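Reltov publishes revised care and testing guidance for glazed tableware

Skeltville, 06/03/2022

Reltov, the tableware manufacturer, has published a revised edition of its care and testing guidance for glazed stoneware used in cafés, canteens and small hotels. The document replaces the edition issued in November and applies to all pieces in the Vitale range, including mugs, cups, side plates and soup bowls. It is supplied free of charge to trade customers and may be copied for staff training.

The revision follows a review of returned goods. Over the review period Reltov received 537 pieces back from trade customers and examined each one at its Skeltville works. The most common fault was crazing, the network of fine cracks that forms when the glaze and the clay body shrink at different rates. Chipping at the rim came second. Handle failure was uncommon but is treated separately in the guidance, as a handle that parts from a full mug can cause a scald.

Crazing and heat

Crazing may be present when a piece leaves the kiln, or it may appear months later. Delayed crazing is usually linked to moisture taken up by the clay body, which swells slightly and puts the glaze under tension. Repeated rapid changes of temperature make the fault more likely. The guidance therefore asks customers to let mugs cool in the open rack after a dishwasher cycle before they are filled with iced drinks, and to avoid storing cups on the hot plate of an espresso machine where boiling water will be poured straight into a cold piece later in the same service.

A crazed glaze should be treated as worn out. Liquid can enter the cracks, the surface becomes harder to clean, and staining from tea and coffee will not come away with normal washing. Reltov advises that crazed pieces be withdrawn from service and not kept for occasional use.

Rims and stacking

Most rim chips recorded in the review were on the outer edge and matched damage caused by contact with another piece. Vitale mugs may be stacked two high. Higher stacks load the rim unevenly and tend to lean when the shelf is knocked. Where shelf depth allows, a single row with the handles turned the same way is preferred. Mugs should not be hung by the handle from metal hooks unless the hooks are sleeved.

The foot of each mug is left unglazed. This ring is ground smooth at the works but can still mark a softer glaze beneath it, and the guidance now includes a section on the use of thin felt or paper liners between pieces held in long-term storage.

Washing

Detergent strength is the main change from the previous edition. Highly alkaline products dull the glaze over time, with dark colours showing the effect first. Customers using the Flovon matt finish should choose a detergent suited to decorated ware and should follow the dosing instructions given by its maker. Overdosing was noted in several of the kitchens that sent back dulled pieces. Hard water leaves a pale film that is often mistaken for glaze wear; a wash with a mild descaling product will show which of the two is present.

Metal marking, seen as fine grey lines left by spoons, is a deposit on the surface and can be removed with a non-scratch cream cleaner. It does not weaken the piece.

"The questions we get from kitchens are practical ones, and the old edition answered them in the language of the laboratory," said Märta Fjeld, technical manager at Reltov. "We have rewritten it so that a shift supervisor can look at a mug and decide whether it stays on the shelf."

Test methods

The second part of the document sets out the in-house tests applied to each production batch. Nine pieces are drawn from every batch. Five are used for thermal shock testing, in which they are heated in an oven and then placed in cold water, dried and examined under strong side light with dye applied to the surface. Two are weighed dry, boiled, and weighed again to find how much water the body takes up. The remaining pieces are used for the handle load test and are broken afterwards so that the joint can be inspected.
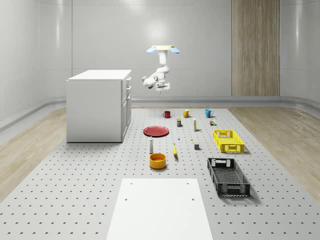 Results are recorded against the batch mark stamped on the foot ring. Customers who wish to see the record for a delivery should quote this mark together with the invoice number. Batches that fail the thermal shock test are held back and are not sold as seconds, although pieces with small colour faults may be.

Handle joints are judged by the way they break. A sound joint breaks through the handle itself, leaving clay on both sides. A clean break at the wall of the mug shows that the two parts had dried at different rates before they were joined, and the batch is then held for further sampling. Customers can carry out a simple check of their own by tapping a dry mug with a wooden spoon. A dull note may point to a hidden crack - such a piece should be set aside for closer inspection.

Returns

The returns procedure has been shortened. Trade customers no longer need to send a whole case where only part of it is affected. One faulty piece, the batch mark and a short note on how the ware is washed are enough to open a claim. Pieces should be clean and dry, and should be wrapped singly. Damage caused by stacking or by impact is outside the terms of the guarantee.

Printed copies of the guidance will be packed with all Vitale trade orders sent out from Skeltville. Existing customers may ask for a copy through their usual sales contact. The previous edition should be discarded.

Press enquiries: Märta Fjeld, Technical Department, Reltov, Skeltville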